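Umercombe Community Reuse Project
Progress report to the Alport Fund, second period
Prepared by Kathleen Foley, project manager

Summary

The project is on schedule and within budget. We took in 1578 donated items between June and December, against a target of 1400 set in the original bid. Of these, 690 have gone back out to households, schools and local groups. The rest are in store, waiting for repair or have been passed on for recycling.

Furniture

Furniture is still the largest part of what we collect. The second van has been on the road since August and the waiting time for a collection has dropped from three weeks to eight days. Dirk Segers has rearranged the routes so that the villages north of the river are done in one run. Beds and wardrobes go out as fast as they come in. We have too many sideboards and have stopped accepting them until the spring.

Electrical and computers

Small appliances are tested and labelled before they reach the shop. Failure rates are highest for kettles and toasters, and we no longer try to repair either. Desktop computers arrive mostly from offices that are replacing their stock. A machine that can't be put back into use is stripped for memory, drives and power supplies.

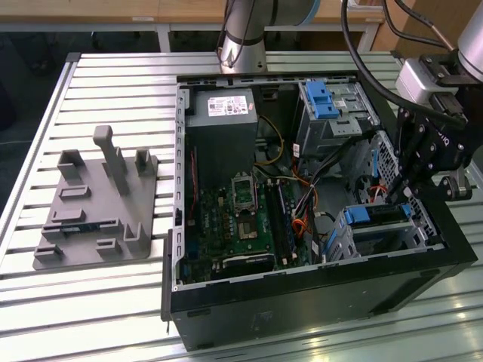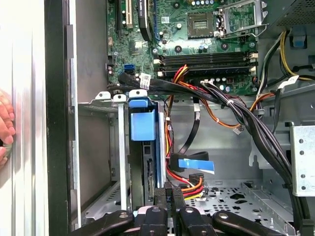

Desktop computers with the case open.

Laptops are in much greater demand than desktops, and we had only a few to offer. Femke Stevens has written to employers in the area asking them to think of us when they next replace equipment. Two have replied, including Van Leeuwen, who expect to release a batch in the new financial year.

Premises

The lease on the Pritum Road unit has been renewed for three years. The roof over the loading bay was repaired in October at a cost of £2000, paid from the contingency line with your agreement. The landlord has refused to contribute. Myroslav Stasiv is still in correspondence with him about the drains.

Training

Eleven people finished the furniture repair course and four of them have since found paid work. The upholstery course started late when our tutor fell ill. Cor Van Hecke took it over in November and it will now run until March.

Spending

We are underspent by £400 on fuel and slightly over on insurance. We would like to move the fuel underspend to insurance and ask for your approval to do so.

Next period

A second shop day will start in February. The stock list will be moved to the new system by the end of March, and figures for the next report will be taken from it.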